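Cleaning a glossy gray floor without streaks
Posted in Home and Building, Monday

Lenka Jurčo
Hello all. I rent a big room in Nolness for dance evenings, and the floor there is gray and glossy. After I mop, it looks fine when I stand over it, but in the evening, with the lamps on, I see long dull streaks toward the far end. I use warm water and a cap of the Lirent floor soap. The room is 152 square meters, so I change the water two times. Is it the soap, or is it my mop? I would not like to polish it, as people must not slip.

3 replies

Hauksdóttir
In my experience it is too much soap. What stays on the floor dries to a thin film, and the next mopping only moves it. Please try one time with clean water only, and change it four or five times. After this, use half of the cap. I care for a similar floor in Bretness and I had the same trouble until February. Work backward to the door in narrow lanes, and wring the mop very well.
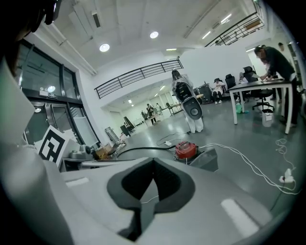
Large room with a glossy gray floor, glass door on the left

Also wash the mop head without fabric softener. The softener leaves a film too.

mopper77
vinegar

Bretness_Jan
I do not agree with the vinegar. If the floor is natural stone, the acid can make dull spots which you can not wash away. First ask the owner what material it is. I bought two flat microfiber mops and I change the cloth when it is gray. It costs more washing, but my streaks are almost gone.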